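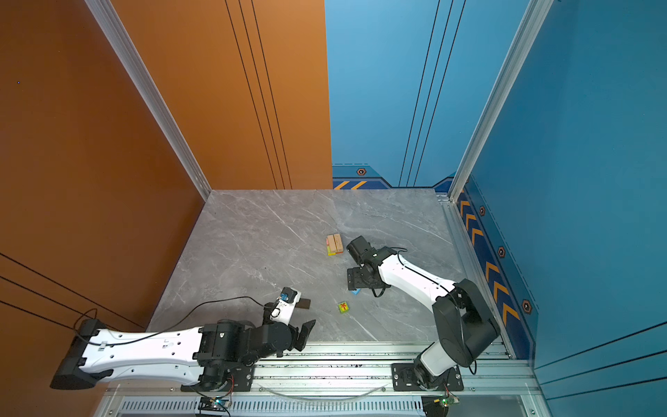
Blocks on the marble-patterned surface, tan stack at center. Kasville play materials project.

Progress report to the Randivau fund, period ending June

1. Status

The work funded under this grant covers the sorting, checking and repacking of used toy blocks for lending from the Kasville store. Intake opened at the start of the period and the first sets have gone out. Almost 2,000 pieces were received, mainly from two school closures in Brerkbridge. Of these, 900 have been checked and assigned to a set. The remainder is in sealed tubs by source.

2. Sorting method

Pieces are laid out in small mixed groups and classed by shape first, then by surface. Color is recorded but does not decide the class, as painted faces vary too much between makers. The classes now in use are plain wood, painted wood, printed cube, printed tile and long block. Dark brown flat blocks were first entered as plain wood. They are now held apart until the finish has been identified.

Stacks are broken down before checking. Edge stripes, such as the orange and red ones on the tan blocks, are easy to read in a stack, but the large faces are not, and wear on those faces decides whether a piece is kept.

3. Mixed groups
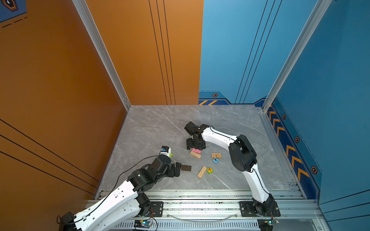 Page 2

The light blue cube with the letter P belongs to the printed cube class, as does the green cube with the red symbol. Both go to the letter and symbol tub. The tile with small pictures is entered separately. Picture tiles rarely arrive as full sets, and a decision is needed on whether to lend part sets or hold them.

Long narrow blocks with faint printing remain a problem. The print has to be read under a side lamp before the piece can be matched – this takes more time than all other steps together. The proposal is to stop matching these by print and class them by length only.

4. Packing

Finished sets are packed in Mok boxes with a card insert listing the contents by class. A total of 13 sets were complete at the close of the period. One was returned with the lid split at the hinge, and the box has been replaced from stock. The insert has been reset in larger type at the request of the Brerkbridge branch.

5. Spending

Spending on boxes and labels is within the approved lines. The lamp was bought under small equipment. No transfer between lines is requested.

6. Next period

Checking of the sealed tubs continues in order of arrival. Approval is requested for the change to the long block class and for a rule on part sets of picture tiles. The revised class list will be sent with the next claim.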